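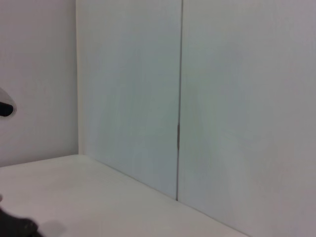 Can a robot arm do household or shop chores yet?

Some of them, in some places, if a person sets up the work first. In our tests one arm could put away most hard items and wipe a flat surface. It did poorly with cloth and bags, and it could not do any job from start to finish in a room it had not been set up for.

Project report, March 2018
Santino Tapia and project partner
Irklow Technical College, Applied Automation

1. Why we picked this topic

Both of us have worked part-time in stores. Much of a closing shift is small work: putting returned items back, folding shirts, wiping counters, taking out bags. At home it is the same kind of work with different objects. We had read a lot of claims about machines taking over these jobs and wanted to try a few of them ourselves with the equipment the college already had.

We did not try to build a new robot. The question was what an ordinary arm with a two-finger gripper could do with the standard software and one semester of student effort.

2. Equipment

The arm was the department's Sirnmont bench arm. It has a small camera near the gripper, so the picture moves when the hand moves. Planning ran on a desktop computer beside the bench. For finding objects we used the Miltent software package, which the lab has a license for, and we wrote our own scripts to pick the grasp point and to log each attempt.

Trials took place inside an enclosure with plain white walls and a white floor. White panels make it easier for the software to separate an object from what is behind it. They also make the job easier than it would be in a real kitchen, and we come back to this in section 5.

The panel joints gave us some trouble early on. Where two wall panels meet there is a thin gray line, and at first the software sometimes marked a line like that as the edge of an object. We fixed this by ignoring anything narrower than a set width. The side effect was that it then missed pencils and drinking straws, so we took those off the object list. Shadows were the other problem. The gripper finger casts a soft one on the floor when it comes down low, and our first color threshold treated it as something to pick up.

3. What we tested

We settled on 8 chores. Four came from the home: putting cups on a shelf, sorting spoons and forks, folding a hand towel, and wiping up a dry spill of rice. Four came from the store: restocking boxes, facing cans forward, hanging a shirt on a hanger, and putting an item into a paper bag.

A trial started when the arm left its rest position and ended when it returned or when one of us pressed stop. We counted a trial as a success only if no person touched anything during it. Over the semester we ran 1,916 trials, and 771 of those were successes by that rule.

4. Results

Boxes and cans were the best group. Boxes have flat sides, and the gripper closes on them the same way each time. Most failures were placement errors, where the box went down on top of the one beside it. Cups were nearly as good, but only standing upright. A cup on its side rolled when the finger touched it.

Sorting spoons and forks was slow. The software could tell them apart when they lay separately. When they were crossed or stacked the arm often lifted two at once, and our script had no way of knowing.

Wiping worked better than we expected. The arm held a sponge and followed a fixed path. It moved most of the rice but did not check its own work, so a few grains left in a corner stayed there until one of us ran it again.

The towel was the weakest of the home chores. A folded towel does not have one shape, and every bad grasp changes it. We got clean folds only when the towel was laid flat and square first – and laying it out is most of the work. The shirt never made it onto the hanger without help. The paper bag had to be held open by a clamp that we made from scrap.

5. Limits of the test

The enclosure was bright and evenly lit, and it had nothing in it that we did not put there. A kitchen counter has mail, crumbs, and a toaster on it. We moved the setup once, to the back counter of Salcedo Hardware, where my partner works. Over 2 evenings we repeated only the can and box chores. The arm did fewer correctly than in the lab, mainly because of shiny labels and the overhead lights. We did not run enough trials there to give a fair number, so they are not included in the totals above.

Our gripper also has no sense of touch. Some of the towel failures might go away with a better hand. We can't say how many.

We did not record how long each person spent setting up, and we should have. For several chores the setup took longer than doing the job by hand.

6. What we would do next

The next group should keep the bench arm and drop the shirt. We suggest adding printed backgrounds to the panels a little at a time, to find out how much clutter the software can take before it fails. A stopwatch sheet for setup time should be used from the first trial. The scripts and the trial log are on the lab computer in the folder marked October, which was when we started and never renamed it.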